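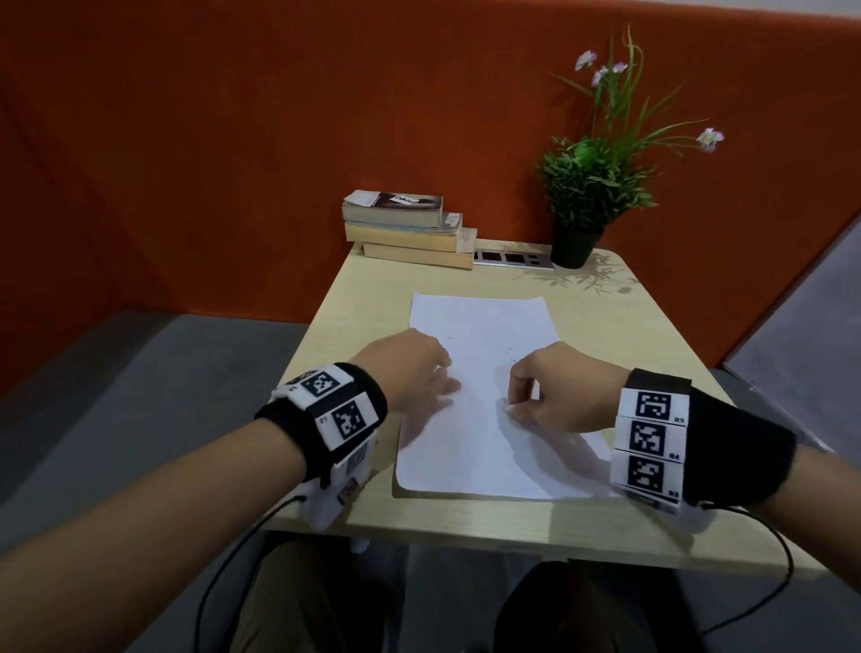 Study tables open upstairs at Odirness Library

Posted 2021-11-22

The upstairs reading room at Odirness Library is open again, with new tables, tall fabric partitions and power at every seat.

The room had been closed since winter while the old carpet was taken up and the wiring replaced. It now has eight single tables in light wood along the Drarkum Street side, each with a burnt-orange partition running across the back and around the left. Power outlets are set flush into the tabletop near the back edge, so laptop cords no longer have to run across the floor to the wall.

Branch manager Kenza Belhaj said most of the requests the library received before the work began were for somewhere quiet to sit and write.

"People kept telling us they liked the old room but couldn't concentrate in it," she said. "You were facing a stranger across a big table and you could hear every page turn. Now you've got something in front of you to stop your eyes wandering."

The library asked members last year what they wanted from the upstairs room and received 417 replies. Quiet came first and power outlets second. A good number of people also asked for surfaces big enough to spread out a sheet of paper and a few books at the same time, and the tables were chosen with that in mind. The old carrels from the 1980s had a fixed shelf that took up much of the desk, and anyone drawing or working on a large page had to turn it sideways.

The partitions came from Kinnunen, a furniture maker that has also supplied the council offices. Belhaj said the colour was chosen by library staff after samples were left on the front counter for a fortnight. A grey and a dark green were the other options. The green had its supporters, she said, but it made the room look darker in the afternoons, particularly at the far end where the windows are smaller.

The tables can be used for anything quiet. Since the doors reopened they have been taken up by high school students, people filling in forms, a few regulars with the crossword and several members who come in to draw or write by hand. The library keeps plain white paper and pencils at the upstairs desk. Paper is free for the first few sheets, and pencils are to be returned.

Ink is allowed, but the library asks that anyone using fountain pens, markers or paint work downstairs at the laminate benches beside the children's area. The new tabletops have a light finish and are expected to mark easily.

Books from the shelves can be taken to the tables and left there at the end of a visit. Staff collect them in the evening and count them as having been used, which helps when deciding what to keep. Members are asked not to put them back themselves. Books from the swap shelf by the stairs can be read at the tables as well. These are mostly older paperbacks, some with yellowed pages and leftover stickers from earlier owners, and they do not need to be checked out. Anyone who wants to keep one can take it home.

Bookings

Half of the tables can be booked and the others are first come, first served. Bookings are for up to 2 hours and can be extended at the upstairs desk if no one is waiting. A table that has been booked will be held for 15 minutes – after that it goes to whoever is next.

Bookings are made through Vama, the same system used for the meeting rooms, or by phoning the branch. Members who already have a Vama login for the meeting rooms do not need a new one. Visitors without a library card can use the unbooked tables but cannot reserve one.

Phone calls should be taken on the landing. Drinks with lids are fine, but food is not permitted upstairs. Bags can go under the tables as long as the aisle is kept clear for wheelchairs and prams. Two of the tables, the ones closest to the lift, are height adjustable. Staff can raise or lower them, and people who need them have priority.

Still to come

Reading lamps were ordered with the tables but have been delayed and are now expected before the end of the year. Until they arrive the ceiling lights will be left on full, and members who find the far end dim after 4 p.m. are advised to ask for a table nearer the stairs.

The large table from the old reading room has been moved to the local history corner downstairs, where it will be used for maps. The carrels have been offered to schools in the district, and any that are left will be sold from the back entrance. Prices have not been set.

Belhaj said the library would look at how the room was being used in the new year and might change the share of tables held for bookings.

"If they're all reserved every afternoon and someone walks in off the street with an hour to spare, I want them to be able to sit down," she said. "We'll see how exam time goes first."

The upstairs room is open during normal branch hours, except on Sundays, when only the ground floor is staffed. Comments about the room can be left in the box at the front counter or given to staff at either desk.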